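Shelf-tidying walk-round: can a machine do this job yet?
Vurembridge test room, 21 May 2026
Checklist version 5, with my comments

1. Floor and approach
Walkway clear: PASS
Lighting even: PASS, though daylight changes through the morning and both Drusier and Fleltau routines are fussy about it. Check again before lunch.
Reach to back of deepest shelf under 800 mm: PASS

2. Objects to be handled
Lamp and its cable: COMMENT. I love this one as a test! A round glass shade, a thin curved arm and a cord, all in one object. People sort it out without thinking. For a machine, the cord is still the hard part — it has to know that pulling one end moves the other. Marked "not yet" for unattended work.
Vase: CAUTION. Fine to pick up, easy to knock over. Lower it slowly.
Artificial flowers: PASS. Light and forgiving, and a lovely thing to practise a soft grip on.
Hardback book: PASS, if it is standing upright. Lying flat against a shelf, it needs a fingertip under the edge, and our best score there is still poor.

3. Shelving
Compartments, fixed edges and reach checked from the working side: PASS
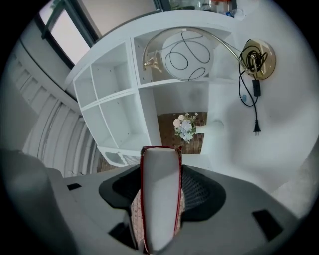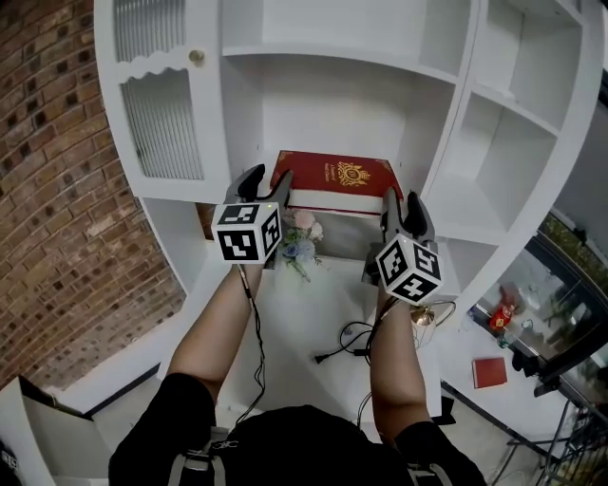
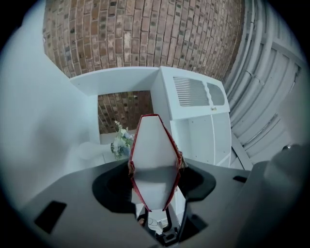

4. Grippers
Finger pads secure: PASS
Edges of pads: COMMENT. Fibres are sticking out of the red trim in the third picture. Replace the pad before the next long run.
Cables kept away from objects: CAUTION. Loops catch on shelf corners. Add a clip near the wrist.
Cycle count: 887. Full service is due at 1,000, so book it now.

5. Stop conditions
Stop button within arm's reach: PASS
Operator stops if glass touches anything hard: PASS, agreed by everyone on shift
Lamp unplugged before handling: check every time, no exceptions

6. Ready for chores?
Putting a book back: nearly. I would happily let the Midtbø arm try it with someone watching.
Moving flowers: yes, and it's a joy to see.
Tidying a lamp with its cord: no. In January I would have said years away. Now I'd say we need plenty more goes by hand first, and a much better way of dealing with cable.

Actions
Swap worn finger pad
Fit cable clip
Repeat section 1 with the blinds down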